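Clonov publishes revised water hardness guidance and extends Tudament cartridge range to household kitchens

21st November

Clonov, the water treatment manufacturer, today released the second edition of its guidance on hard water in domestic kitchens, together with two additions to the Tudament range of under-sink scale reduction cartridges. The guidance replaces the edition issued when the range was first sold to trade customers only. Both the document and the cartridges are available from today through Clonov's existing distributors and, for the first time, direct to householders.

Background

Water hardness is a measure of dissolved calcium and magnesium salts. It is normally stated in milligrams per litre as calcium carbonate. Water above 200 mg/l is generally treated as hard for the purpose of choosing domestic equipment, although suppliers use slightly different bands and householders should check which one is being applied before comparing figures.

When hard water is heated, part of the dissolved calcium comes out of solution and settles as scale. In kitchens the deposit is found mainly on kettle elements, inside boiling-water taps, on dishwasher spray arms and in the small-bore pipes of coffee machines. Scale is a poor conductor of heat, so a coated element has to run for longer to bring the same volume of water to the same temperature. It also narrows pipes and holds valves slightly open, and a slow drip from a boiling-water tap is often the first sign a householder notices.

The first edition of the guidance was written for installers and assumed a knowledge of pipework. Comments gathered by Clonov's technical desk showed that a growing share of questions came from people who had bought a property with a cartridge already fitted and did not know its age, its capacity or how to isolate it. The second edition has been rewritten with those readers in mind. The installer tables have been kept but moved to the back.

Changes to the Tudament range

The two new cartridges are the Tudament 30 and the Tudament 75. The numbers refer to the height of the cartridge body in centimetres. The shorter model is intended for wall cabinets and for base units where a waste bin or pull-out rack takes up most of the depth. The taller model stands on the floor of a base unit or in an adjoining utility space.

Both use the same head. A cartridge can be removed by closing the inlet valve, opening the cold tap to release pressure, and turning the body a quarter turn anticlockwise. No tools are needed. The head contains a check valve which prevents water already in the pipework from draining back while the body is off. A small quantity of water will remain in the cartridge itself, and a shallow tray should be placed underneath before it is turned.

The bypass setting, previously fixed at the factory, can now be adjusted on the head with a flat screwdriver. This allows a proportion of untreated water to be blended with the treated supply. Clonov recommends that the setting is chosen from the table on page 31 of the guidance, using a hardness figure obtained from the local water supplier or from a test strip.

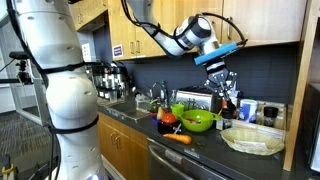
Position matters more than is commonly assumed. A cartridge mounted beside a dishwasher or directly behind an oven housing may be exposed to temperatures above its rated limit, and the resin inside will age faster as a result. The guidance gives minimum clearances for both. It also advises against fitting any cartridge above electrical sockets, and against the use of long flexible hoses where rigid pipe could be run.

Testing

Cartridges from the first production batch were tested by Thygesen, an independent laboratory, beginning in September. Samples were run on a supply held at a constant hardness until the treated water no longer met the stated limit. The test was then repeated with interrupted flow, in which the supply was shut off overnight, as this is closer to ordinary domestic use.

Under interrupted flow the taller cartridge reached its rated capacity on every sample. The shorter cartridge also reached its rated capacity, but its output varied more widely in the first few litres after each overnight stop. The guidance therefore asks users of the Tudament 30 to run the tap briefly each morning before filling a kettle or coffee machine. The same advice applies to both models after an absence of several days, when a longer flush is required.

A summary of the test method is printed as an annex to the guidance. The full laboratory report can be requested by trade customers.

Scope and limits

The cartridges reduce scale. They are not designed to remove bacteria and must be connected only to a mains supply that is already fit to drink. They do not replace a whole-house softener, and they have no effect on the water reaching bathrooms, heating systems or outside taps.

The guidance includes a section on descaling equipment that has been in use for some time before a cartridge is fitted. Existing deposits will not be removed by treated water at any useful rate. Kettles and coffee machines should be descaled first, following the instructions of the appliance manufacturer. Boiling-water taps should be descaled only by a person trained to work on the tank, as the contents are under pressure in certain models.

Used cartridges may be returned for recycling through the Palik collection service, which separates the plastic body from the resin. Householders should drain the cartridge, fit the transit cap supplied with the replacement and use the prepaid label. Cartridges from other manufacturers cannot be accepted.

Availability

The Tudament 30 and Tudament 75 are supplied with head, wall bracket, inlet valve, transit cap and two hardness test strips. Replacement cartridges are sold separately. Heads bought under the earlier trade range will accept the new cartridges, but the adjustable bypass is available only on the new head.

The second edition of the guidance is free of charge. Printed copies are sent to distributors in packs, and single copies can be ordered from the Clonov technical desk. Holders of the first edition are asked to discard it, as the clearance figures have changed.

Notes to editors

Clonov designs and manufactures water treatment equipment for kitchens and small catering premises. Tudament is a trade name of Clonov.

Hardness figures in this release are stated as calcium carbonate. To convert to degrees Clark, divide the figure in mg/l by 14.3.

Product drawings, the guidance and the test summary are available on request from the Clonov press office.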